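Went to the Skolside open day this afternoon, October 11, 2021. Long thread, mostly notes for myself and for the two people at work who asked me to report back.

Skolside is the automation training place out past the rail yard. They share the building with Vedico, who do the integration work. You sign in at the Vedico desk and walk through to the back.

Parking was bad. The lot holds maybe a third of what they needed. I ended up on the street by the tire shop and walked. If you go to the next one, in February, come early.

Badge, safety glasses, a folder with a map in it. The map had the restrooms on the wrong side of the hall. The glasses were the kind that fit over regular glasses, so no complaints there.

First stop was palletizing. One big arm behind a fence, stacking cartons. I've seen plenty of these. The person running it said their customer site moves 4,000 cartons a shift with the same setup. I asked how many people are still on that line and got a fair answer: fewer at the end of the line, more in receiving.

Second stop was a labeling cell from Adine. It was down when I got there. Two people had the side panel off and were looking at a sensor. I stayed and watched that for a while, and learned more from it than from the palletizer.

The fault was a bracket that had worked loose. They tightened it, ran it slow, then ran it at speed. If Adine reads this, put a witness mark on that bolt.

Talk number one was in the classroom at 1. Kiri Tautahi on what to ask before you buy anything. She went through a quote line by line, with the prices blacked out. The parts people forget: guarding, floor work, air supply, and the hours your own maintenance crew will spend on it in the first year.

She also said to bring your worst part to a demo. The bent one, the one with tape on it. Vendors show you the good part. I wrote that down and underlined it.

Somebody asked her about payback time. She wouldn't give a number without seeing the line. The man who asked didn't like that. I thought it was the right answer.

Lunch was sandwiches and a tray of cut fruit. Coffee ran out by 12:30 and came back after the talk. Fine for a free event.

After the talk I went to the small-arm benches. These are tabletop size, two arms to a bench. Aroha Tipoki was hosting that room and took questions the whole time, which can't be easy with people coming and going through two doors.

The objects were kitchen stuff and packing stuff. A bowl, a cup, a wine glass, a glass rack, a sheet of cardboard. I liked that. At my shop the things that give us trouble are flat or floppy or shiny, and I never see those at trade shows.

I asked about cardboard in particular. We fold inserts by hand, 315 on a normal day, more before the holidays. Tipoki said the hard part with a flat sheet is getting an edge up off the table in the first place. Once you have an edge you can do a lot.
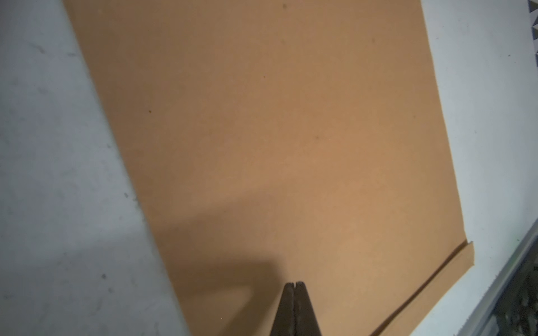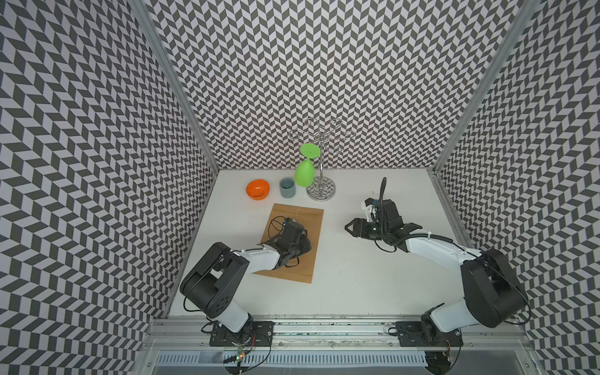 Next question I had was about fingertips. Wear, how often you swap them, what they cost. Tipoki said to treat them like drill bits. Keep spares in a drawer and write down when you changed them. She had a notebook for it with a pen on a string.

I asked if the small arms could hold up for a full shift. She said she wouldn't sell them to me for that, and that I should think of the bench as a place to find out whether a job can be done at all before paying for the heavier machine. Good straight answer.

A kid asked if the arm could tie a shoe. Tipoki said she hadn't tried it and asked him how he'd start. They talked about it for a good five minutes. The rest of us waited.

Last stop was Pirzada, who had a table for their scheduling software. I'm not the buyer for that so I'll just say the screens were readable from where I stood and the rep let me click around on my own. I took a brochure for our office manager.

They had a raffle. My ticket was 151. Did not win. The prize was a torque wrench set and I would have used it.

Things I'd change: more chairs in the classroom, a microphone for questions, and signs at the street. Also the palletizer is loud enough that you can't hear anybody within 12 feet of the fence, so put the talking somewhere else.

Things to keep: letting people stand there as long as they want. I never got hurried along at any bench.

For the two of you who asked: yes, I think we should send somebody to the two-day course. I'd send a person from the folding tables before I'd send a supervisor. They know what the inserts do when the humidity goes up.

I have the course sheet and the price list. Both will be on the break room board tomorrow. Please don't take them down, I only got one copy of each.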